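Ticket 1624: Etikettendrucker zieht leere Etiketten durch / Druck versetzt
Status: gelöst (unter Beobachtung)
Priorität: hoch
Standort: Stollen, Versandraum
Gemeldet: Freitag, 17. Februar 2023

Fehlerbild laut Meldung: Drucker am Packplatz schiebt nach jedem Versandetikett ein leeres hinterher. Manchmal auch zwei. Inhalt rutscht dabei nach unten, Barcode unten abgeschnitten. Scanner am Warenausgang nimmt die Etiketten nicht an. Seit heute früh, gestern lief noch alles.

08:10
Ferndiagnose. Warteschlange am Druckserver leer, keine hängenden Jobs. Testseite aus dem Treiber kommt sauber, aber auch hier ein leeres Etikett danach. Also nicht (nur) Garnudine.

08:25
Rückfrage an Versand: wurde die Rolle gewechselt? Antwort: ja, gestern Abend, "gleiche wie immer". Bitte um Foto vom Rollenkern mit Artikelnummer.

08:40
Artikelnummer ist NICHT wie immer. Neue Charge vom Lieferanten Phuthong, Format stimmt, Lücke zwischen den Etiketten ist aber größer als bei den alten. Alte Rollen laut Lager alle aufgebraucht. Naja.

08:55
Sensor neu kalibriert (Feed-Taste halten bis zweimal blinkt, dann loslassen). Drucker hat 6 Etiketten durchgezogen und ist stehengeblieben. Danach Testdruck ok, kein Leeretikett mehr. Ticket erstmal offen gelassen.

09:30
Versand meldet sich wieder. Leeretiketten weg, aber Versatz immer noch da. Nur bei Druck aus Garnudine, aus dem Treiber nicht. Also doch zwei Fehler auf einmal. Super.

09:45
Vorlage in Garnudine angeschaut. Seitenhöhe in der Vorlage passt zum Etikett, aber der Treiber hat ein eigenes Format "Benutzerdefiniert 2" als Standard drin, das ist 13 mm länger. Keine Ahnung seit wann. Vermutlich nach dem Treiberupdate letzte Woche, im Änderungslog steht dazu nichts.

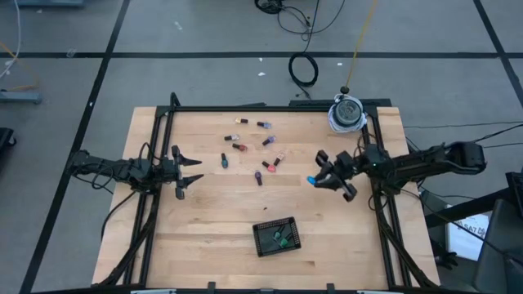
Format im Treiber auf das richtige gestellt, Druckwarteschlange neu gestartet. Erster Druck gut, zweiter wieder versetzt. Drucker zieht sich die Einstellung anscheinend aus dem Benutzerprofil und nicht vom Server. Am Packplatz sind mehrere Profile eingerichtet, je nach Schicht.

10:20
Lokale Druckereinstellungen in allen Profilen gelöscht, Drucker per Richtlinie neu verbunden. Dauert, weil sich jedes Profil einmal anmelden muss. Frühschicht erledigt, Spätschicht erst ab Mittag möglich.

10:35
Zwischenlösung für den Versand: eilige Sendungen über den Drucker im Büro Finden drucken. Steht zwar ein Stockwerk höher, aber der hat noch alte Rollen. Bitte die Rollen NICHT tauschen, sonst geht das ganze Spiel da oben auch los.

11:15
Scanner lehnt immer noch einzelne Etiketten ab. Diesmal kein Versatz, Barcode vollständig, aber blass. Druckstärke stand auf 7, hochgesetzt. Mit dem neuen Material braucht es wohl mehr Hitze. Geschwindigkeit eine Stufe runter. Druckkopf bei der Gelegenheit mit Isopropanol reinigen lassen, war laut Versand ziemlich verklebt.

11:30
Scanner nimmt jetzt alles an. Rund 13 Etiketten zur Probe, alle beim ersten Mal gelesen.

13:05
Profil Spätschicht angemeldet, Format wird richtig übernommen. Testdruck aus Garnudine ok, Position stimmt, kein Leeretikett.

13:20
Offene Punkte:
- Einkauf fragen, ob die Rollen mit der größeren Lücke jetzt Standard sind oder ein Versehen. Wenn Standard, muss Finden auch umgestellt werden.
- Treiberupdate auf den anderen Packplätzen gestoppt bis geklärt ist woher das falsche Format kommt.
- Kurzanleitung Kalibrierung ausdrucken und an den Drucker kleben. Die alte hängt da zwar noch, gilt aber für das Vorgängermodel und da war die Tastenfolge anders.
- Die falsch bedruckten Etiketten von heute früh bitte vernichten, einige Sendungsnummern sind sonst doppelt im Umlauf. Storno in Garnudine macht der Versand selber.

15:40
Rückmeldung Versand: läuft, keine Auffäligkeiten. Setze auf gelöst. Bei Rollenwechsel mit anderem Material bitte immer zuerst kalibrieren und erst dann Ticket aufmachen.

Nachtrag 16:10
Einkauf hat geantwortet, neue Rollen bleiben. Folgeticket für Finden angelegt.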